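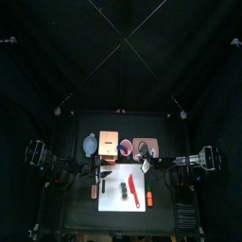

Cutting board at the right end of the back row, with the light blue bowl, the wooden box and the pink-rimmed cup.

Gridovo wooden cutting board, small
Reviewed by Zubaida Orakzai, 13 July 2023

I bought this board in January to replace a Siddiqui one that had split along the grain. It cost $139 at Hevasgate, which is dear for the size. Mine weighs 1153 g on the kitchen scale.

Surface: light brown, evenly sanded, no filler that I could find. The corners are rounded, so it wipes down quickly and doesn't snag a cloth. A serrated knife leaves shallow marks. I took these back with 400 grit paper and a coat of mineral oil, and the colour came up the same as before.

Flatness: checked with a steel rule on arrival and again last week. There is a slight bow across the width, enough to slip a sheet of paper under the rule at the centre. It does not rock on a hard benchtop.

Grip: poor. There are no feet, and on a smooth surface it slides under a heavy chop. A damp cloth underneath fixes it. The Fokis board has rubber feet and stays put, but you can only use one side.

Odour: onion lingers for a day. Salt and half a lemon get rid of most of it.

Care: hand wash, dry on edge, oil every 2 months. The leaflet says twice a year, and in a dry house that is too seldom.

Four stars. I would buy it again at a lower price.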